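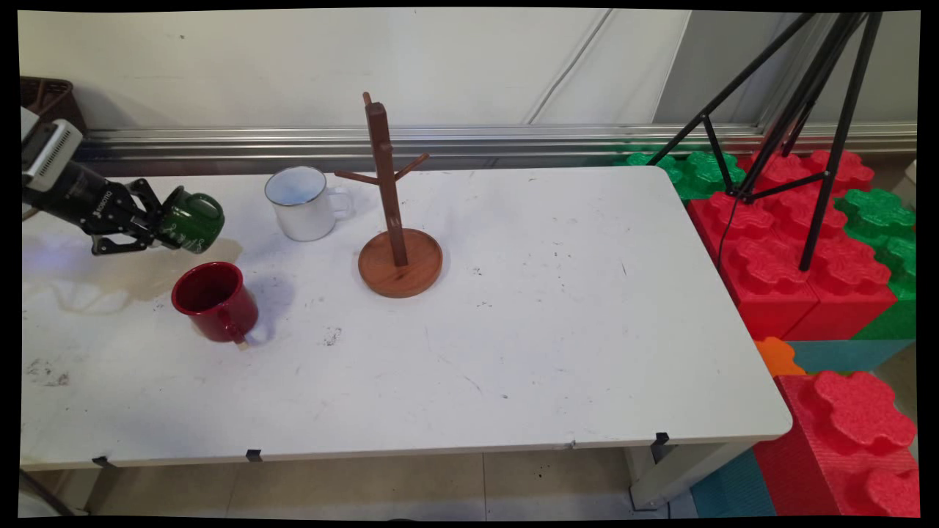 Mugs for the tea corner

Last updated: March

Search this site Enter keywords Go

Dear members,

The enamel mugs are now in use at the Maltcombe hall. We have a green one, a red one and a white one with a blue rim, and a small mug tree of dark brown wood to hang them on. The tree has only two pegs, so the third mug must stand on the table. I know that this is not perfect, but the tree was a gift from Merdale and I like it very much.

Please take a few minutes to read how we care for them. Enamel is glass over metal. It does not like to be dropped, and it does not like the rough side of the sponge. Wash with warm water and a soft cloth, then dry the rim well, as this is the place where rust begins. Never put an enamel mug in the microwave.

The white folding table also needs some attention. It has many scuffs and dark specks, and there is a big tan stain on the left part of it. Baking soda with a little water helps with marks like this - leave the paste for 30 minutes and wipe it away. If you spill your drink, please wipe it at once and do not wait for the end of the meeting.

We would like to buy 3 more mugs in the same style, and a bigger tree. The box for this is next to the kettle and it has now 50 dollars inside. If you have enamel mugs at home which you do not use, we are also happy to take them, even with small chips on the outside.

Tea is served from half past four, as before.

Milagros Collado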